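Search this unit Enter search terms

Unit 4: Comparing hand-held grippers

Notes for the lab sessions in January. Read them before you come in, as the bench time is short and we won't go over the basics again. Questions go to Mehrangiz Rezaei, room 259.

4.1 What we are comparing

In Unit 3 you drove a gripper on the end of an arm. In this unit there is no arm. You hold a gripper in each hand, do the task yourself, and the system records where each gripper was and how far its fingers were open. The recording is later replayed on the arm or used for training. Most of the faults you will see in the replay come from the gripper or from the way it was held, so it is worth knowing the grippers well before you record anything that counts.

We have two pairs. The Jondix pair has a short finger travel and a stiff trigger. The Flonico pair opens wider, to 70 mm, and has a lighter trigger. Both take the same fingertips and the same marker plate, so the tracking set-up doesn't change when you swap one pair for the other. The controller is the Puvden box from last term and it needs no new settings apart from the opening range, which is on the sheet taped inside the cupboard door.

4.2 Before you record

Switch the controller on first, then the tracking cameras, then plug in the grippers. If you plug the grippers in first the controller sometimes reads the left one as the right one. This is easy to miss. Close the left gripper by hand and check that the left trace moves.

Zero both grippers with the fingers fully closed and nothing between them. Then open them fully and read the value on the screen. Write it in your log. Do this again at the end of the session. If the two readings differ by more than 2 mm, say so in your report, and don't correct the data.

Check the screws on the marker plates. A plate that turns slightly on its mount gives a clean-looking track that is wrong, and you won't notice until the replay reaches for a place beside the object.

Route the cables so they fall outside your forearms. A cable that pulls on the gripper will change how you hold it, and one that crosses in front of a marker plate will break the track.

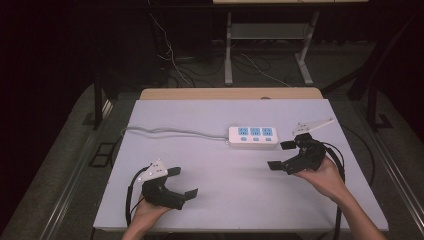
4.3 The tasks

There are three tasks and you do them in this order with each pair.

Task A is a plain pick and place. Take the object from the middle of the table with one gripper, lift it clear, set it down on the far side and let go. The other gripper stays open and still.

Task B is a handover. Pick up with the left, pass to the right in the air, set down. Both grippers must be holding the object for at least one full second before the left one lets go. People rush this. If the hold is too short the replay drops the object, as the arm's fingers open a little later than yours did.

Task C is a two-handed turn. Take the object at both ends, turn it a quarter turn on the table and release both ends together. With long objects the fingers tend to slide along the casing as you turn. Try to keep your wrists at the same height. If one end lifts, stop, put it down and mark the trial as failed.

The heaviest test object is 800 g. Nothing heavier goes on the table. The limit comes from the arm, which has to do the same lift in the replay.

4.4 What to write down

For each trial record the gripper pair, the task, the object, whether it was completed, and any loss of tracking. One line per trial is enough. Keep the failed ones. A set with no failures in it is no use for comparing two grippers.

Last year's group logged 46 trials on the Jondix pair before the fingertips were changed. You may use those as a baseline for tasks A and B, but not for C, where the tips matter too much.

Under "comments", say how the gripper felt in use. Was your hand tired? Did you have to look at the fingers to know whether they had closed? These are opinions and should be written as opinions, but they help when the numbers for the two pairs come out close.

4.5 Working out the result

For each pair and each task, work out the share of trials completed and the median time. Use the median because one long trial, where someone stopped to free a cable, will drag the mean a long way. Leave failed trials out of the times but keep them in the share.

Then replay five completed trials from each set on the arm. Record how many of the replays also succeed. This second figure is the one that matters for choosing a gripper. A pair can be pleasant to use and still give recordings the arm can't follow. In the Chettiar trials, which we look at in Unit 5, the pair that users liked best came second on replay, mainly through small finger movements that the arm smoothed away.

Plot the finger opening against time for one good trial and one bad trial from each pair. Put them on the same axes and label them by hand if the software won't do it properly.

4.6 Common faults

Track jumps by several centimetres: a marker plate was tilted too far from the cameras, or your own arm was in the way. Repeat the trial.

Opening never reads zero: dirt on the fingertips, or the zero was taken with the trigger half pulled.

Left and right swapped: see 4.2.

4.7 To hand in

Your log, the four plots, and two pages saying which pair you would choose for task C and why.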